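Marzo, casi medianoche, y sigo dándole vueltas a la pinza.

Para quien llegue de nuevas: llevo meses montando en casa una pinza de mano con cámara para grabar demostraciones de agarre. Agarras cosas con ella como si fueras el robot, la cámara lo registra todo y luego el brazo (en teoría) aprende de ahí. El proyecto se llama Listomis, y me tiene enganchadísimo.

## El fallo

Dos dedos, un gatillo, un servo. Y un servo que, de vez en cuando, decidía cerrar solo.

La primera vez pensé que había rozado el gatillo. La segunda tenía el pulgar izquierdo entre los dedos de la pinza, colocando un taco de goma, y el cierre me pilló de lleno. Uña morada, un grito y el gato debajo del sofá. El par de ese servo no es ninguna broma, y yo estaba trabajando con la alimentación puesta. Error mío, y de los gordos.

## La caza

Me puse a registrar la posición del gatillo mientras la pinza estaba quieta sobre la mesa, sin tocarla. ¡Y apareció! La lectura en reposo debería quedarse en 2000 y cada tanto se desplomaba a 79 durante una sola muestra. Mi código interpretaba eso como «gatillo a fondo» y obedecía, el pobre, a toda velocidad.

Primero le eché la culpa al potenciómetro. Lo cambié y siguió igual. Luego a la fuente. Tampoco. Al final fue el cable: lo había pasado por el hueco del mango, justo donde dobla la muñeca, y un hilo de la señal estaba casi partido por dentro de la funda. Lo movía un milímetro y caía la lectura. Qué gusto da encontrar algo así, aunque te haya costado una uña.

## Lo que he cambiado

- Cable nuevo, más flexible, con una brida que lo sujeta antes de la curva.
- Filtro de mediana en la lectura, para que una muestra suelta no mueva nada.
- Límite de corriente en el servo durante el arranque.
- Interruptor de corte en el mango, al alcance del índice.

También tengo que revisar las grabaciones viejas. De las 83 demostraciones que guardé en Clarkunico hay varias con cierres raros que yo había dado por torpeza mía, y no quiero que el brazo aprenda a dar mordiscos. Ya contaré cuántas se salvan.

Mañana, prueba larga a ras de mesa, con los dedos abiertos y las manos lejos. ¡Qué ganas!
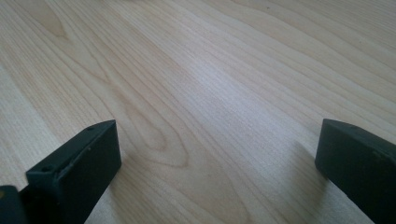

Sneha Thakur: A mí me pasó casi lo mismo y el filtro de mediana me tapó el problema un par de semanas, hasta que el hilo se partió del todo y la lectura se quedó abajo fija. Yo añadiría una comprobación de rango: si el valor se sale de lo que el gatillo puede dar, corta el servo y que no vuelva a moverse hasta que rearmes a mano. ¡Y cuida ese pulgar!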